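Testing a handle with only a few people: is it worth it?
Posted by Rawiri Pryor, 15 Nov 2022
Print this page | E-mail to a friend

I'm in my second year of product design and completely hooked on my current project, a jar opener for people with weak grip. I've got foam models in two handle shapes and I'd love to get them into people's hands, but I only know two people with arthritis who are willing to try them. My tutor wants "user evidence" in the report. Can I learn anything from so few, or should I send out a survey instead?

Kirsten Gauthier
Oh, do the sessions! Two people opening jars in their own kitchens will teach you loads. Ask them to talk while they work, keep your mouth shut (so hard, I know!) and write down every time they shift their grip. Swap which handle goes first, so one person starts with A and the other with B.
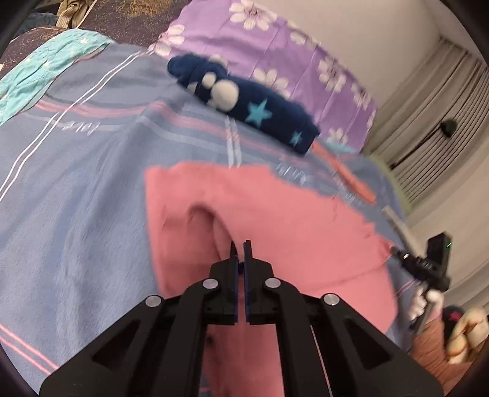
Then change the foam and go back. I went through this with the Lomanari peeler and the second visit was the best afternoon of the whole project. Just don't put percentages in your report. Say what each person did and quote them.

Teodoro Evangelista
survey. more numbers = better marks. we had 159 replies for Pascual

Virgil Avram
Both, if you have time, but sessions first! You won't know what to ask in a survey until you've watched someone struggle with a lid. Try your local arthritis group too, ours was lovely and put me in touch with plenty of people. And check your department's consent form before you visit anyone.

Reader comments

Bienvenido Umali: Great tip about swapping the order, I'm using that on my kettle project.

Rawiri Pryor: Thanks all, first visit is booked and I can't wait!

Contact Dranlow Help | Copyright Dranlow | Back to top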